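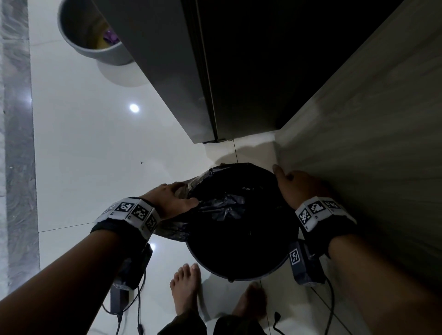
Black liner fitted over the rim of a round bin.

Residents' Services > Household Supplies > Product Reviews > Refuse Sacks

Review: Stelodar 50-litre refuse sacks, black

Published 13th February by the Household Supplies Office, Sostov Housing Association

The Association supplies refuse sacks to all furnished tenancies in the Sostov district. The contract with the previous supplier, Wendt, ended in November, and the Stelodar sack was taken on for a trial period in its place. The review below sets out the findings of that trial and is intended for building managers, cleaning contractors and tenants who order through the Association's catalogue.

Supply and packing

The sacks are delivered on perforated rolls in a plain cardboard sleeve. In all, 1,150 sacks were issued during the trial. The sleeve carries the capacity and the colour and little else. Several building managers remarked that the previous sleeve had opened at the side, so that a roll could be left standing in a cupboard and drawn from as required. The Stelodar sleeve opens at the end and tends to collapse once part of the roll has gone. Managers who keep their stock on open shelving may prefer to discard it.

The perforations were found to be clean and even. On the earlier sacks, a careless pull would often carry the tear down into the body of the next sack. Only a small number of such cases were reported with the new product, most of them from a single delivery to the Grarkent building.

Opening and fitting

Thin refuse sacks are apt to cling together at the mouth, and the Stelodar is no better than average in this respect. Tenants with arthritis or reduced grip reported difficulty in separating the two sides. Rubbing the edge between finger and thumb is usually sufficient. Once opened, the sack should be shaken out fully before it is placed in the bin, and the edge folded outwards over the rim on all sides. A generous fold will hold the sack in place without a retaining ring.

The stated capacity is suitable for the standard bins in the Association's larger flats. In studio flats, where a smaller bin is provided, there is a good deal of spare material and the sack gathers at the bottom. The Office does not recommend the product for those tenancies, and a smaller size remains in the catalogue.

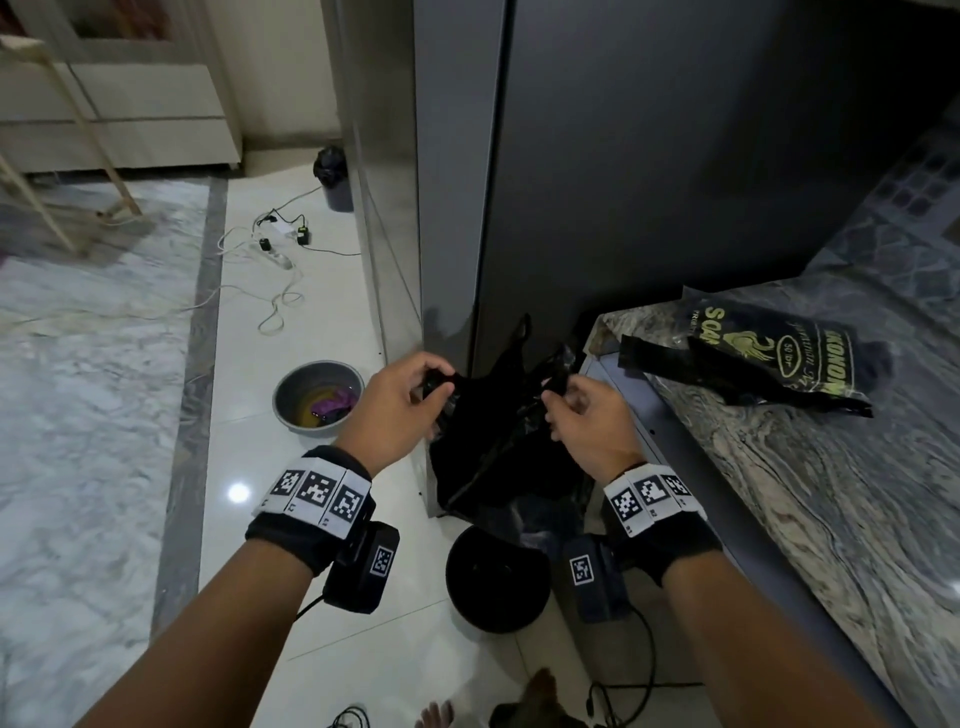

Strength in use was assessed over a period of 6 weeks. Participating households were asked to use the sacks for ordinary mixed refuse and to note any splits or leaks on the card provided. Dry refuse and packaging gave no trouble. Food waste was carried satisfactorily provided that sacks were not left standing for several days. The weak point is the seam along the base, which was the place named on most of the cards that recorded a leak. Tenants are reminded that broken glass and crockery should be wrapped in newspaper before disposal, whatever sack is used.

Dragica Dimitrov, who manages the Grarkent building, asked that the question of smell be included in the review. New rolls have a noticeable odour of plastic when first unwrapped. It fades after a day or two in a ventilated cupboard. No scented version has been ordered and the Office has no plans to stock one.

Closing and carrying

The sack ties readily when it is filled to about three-quarters. Beyond that point there is too little material left to form a secure knot, and a number of overfilled sacks were found open in the bin store at Grarkent. Notices have been put up beside the store door asking tenants to tie sacks firmly and to place them inside the containers. Sacks left on the floor of the store will continue to be charged to the building.

Rating

The Office awards the Stelodar sack 3 out of 5. It is an adequate general-purpose product with good perforations and a base seam that could be stronger. It will remain in the catalogue for one- and two-bedroom flats until the contract is next reviewed. Remaining Wendt stock may be used up in the ordinary way and need not be returned.

Orders should be placed through the building manager by the usual form. Tenants who have received a faulty roll are asked to keep the sleeve, which bears the batch number, and to hand it in with the replacement request.

Contact Household Supplies | © Sostov Housing Association | Back to top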